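The chairs had to be put straight before Jean came back from the chemist's, because Jean had opinions about chairs. She had run the Wurham office for 16 years, and in all that time (so Catriona told anyone new, usually over the biscuits) she had never once started a morning with a seat facing the wrong way.

Fiona thought this was lovely, really. She'd grown up in a house where you had to shift a basket of washing and at least one cat before you could sit down, and there was something soothing about a place where the furniture was expected to behave itself.

"Black ones in a row down the side," Catriona called from her desk, not looking up. "And the white one by itself, love, where the power is. She likes the white one by itself."
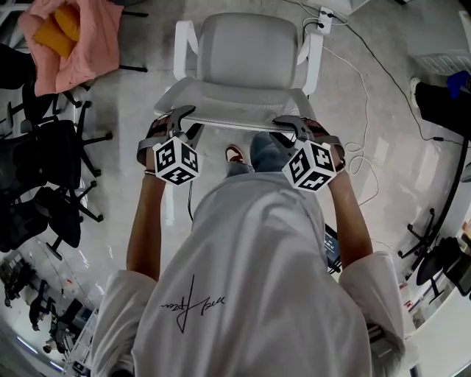
It was the white one Fiona had a soft spot for, if you could be fond of an office chair, and by that grey December afternoon she had decided you could. It had a nice mesh back and two sensible armrests, and Jean had sat in it the day she hired her, swivelling a little from side to side while she read the letter through, and then read it through again, humming.

"Is it straight?" Fiona asked.

"Straight enough for Jean, or straight enough for me?"

"For Jean."

Catriona put down her pen and gave the matter her full attention, head on one side, the way her mother used to look at a hem.

"Bit to the left," she said, and down on the street the door banged, and they heard Jean's slow, cheerful tread begin on the stairs.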